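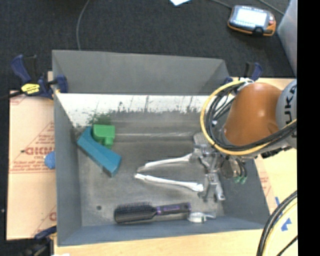
List: bin-grasping
Subject: Re: how many grasps before it stops being embarrassing?

On a morning in December, someone at Statitz wrote:

> We're starting to collect grasp attempts with our own arm and we're
> trying to budget for it. A few questions for people who have been
> through this.
>
> 1. How many attempts did you need before the network beat a plain
> "go to the middle of the blob and close" baseline?
>
> 2. Do you let the arm pick at random, or do you have a person
> steering it?
>
> 3. What do you put in the bin? We have a box of 3D-printed shapes,
> all the same gray, and a vague feeling that this is a mistake.
>
> 4. Does anyone keep the failed attempts? Our storage person would
> like the answer to be no.

Hello from the Orkville end of the list.

I'll take these out of order, as I have strong feelings about 4 and only weak ones about 1.

4. Keep the failures. Keep all of them. Your storage person is going to be unhappy for the length of the project and you may as well get that over with in the first week. We threw out the misses from our first batch on the theory that a miss teaches you nothing, and then trained a network that had never seen one. It was the most confident thing I have ever worked with. It would close on bare metal with a predicted success of 0.98 and lift the air with great care.

What you can drop is the aborted stuff: protective stops, a cable snagging, a person reaching in. Those are failures of the rig and they'll poison the labels. We give them their own code and leave them out of training. Please don't file them under "miss", or you'll teach the arm that one corner of the bin is cursed. (We have done this. It took the better part of a month to get the thing to go back there.)

3. Your vague feeling is correct. Gray parts in a gray metal bin are a fine test of something, but you want to start with things the camera can tell apart. Colored blocks are good. Then add household junk as soon as you can stand it. Blocks have flat sides and forgive you. A hairbrush does not. There's a fat end and a thin end, the bristles do unspeakable things to a depth image, and the obvious place to grab it is often not the place where it balances. Anything like a small scoop is good value too: a round bit, a short handle, and a habit of ending up right next to a wall where the fingers don't want to go.

Our current pool is 190 objects, and the rule for adding one is that it must survive a drop from the top of the bin and cost less than lunch. We put only a few in at a time. I know the fashionable thing is to heap the bin to the brim. We tried heaping. With a heap nearly every attempt gets hold of something, the success rate looks lovely on a slide, and the network learns that closing the fingers anywhere is a sound life choice. Sparse bins are slow and a bit humiliating, and that's where the useful negatives come from.

On the bin itself – a shiny metal one will give you reflections. A bright block near the back wall produces a second, blurrier block in the wall, and early on the network will want that one very badly. You can line the bin with something matte. We left ours bare, on the grounds that customers don't line theirs, and it did learn in the end. Budget extra attempts if you go that way. And clamp the bin down at more than one corner. An arm that pushes sideways on a wall will move an unclamped bin a hair at a time, and your calibration will go off so gradually that you'll blame the learning rate.

2. Both, in that order of laziness. Random picks first, overnight, with a crude heuristic so you aren't grasping at the rim. We get 670 attempts out of a good night and 141 out of a bad one, where "bad" means it hit a protective stop while everyone was asleep and sat there until breakfast. Then, once you have a model that is merely poor, let it choose most of the picks and keep some random ones mixed in. If you let the model choose everything it will find one grasp it likes and do it until the heat death of the universe.

Human steering we save for the objects the model never gets. One person with the pendant can do 40 decent demonstrations in a sitting before they start getting careless, and you can see the exact point in the data where it happens. Stop before that. Swap people if you have them, as everyone has a favorite approach angle and the network will pick up the accent.

1. I was hoping to run out of room before this one. It depends on the gripper, the bin, the objects and how good your blob-finder is, and ours was better than we'd have liked. What I'd do is hold back a set of objects on day one, never train on them, and run the baseline and the model on those every couple of weeks under the same lights. When the model wins two checks in a row, believe it. Before that, whatever number you're excited about is probably the lighting.

Two smaller things you didn't ask.

Log the finger opening at close and again after the lift. It's nearly free and it's the best automatic label we have. Long thin fingers like ours flex, so set the "holding something" threshold by trying it with your thinnest object, and check it again whenever you change the fingers. The folks on the Babaei project use a weight check under the bin as well, and I'm jealous of it.

Also write down how the bin was reset between runs. We shake by hand, which means that for the first stretch our objects gathered mostly at whichever side the shaker was standing on. The Dollutar set has the same tilt to it, by the way, if you're thinking of pretraining on that. Mirror the images and it mostly goes away, provided you remember to mirror the grasp angle too. I'll leave you to guess how I came by that advice.

I can send the logging script if it's any use. It has comments in it, some of them polite.

– Orkville grasping bench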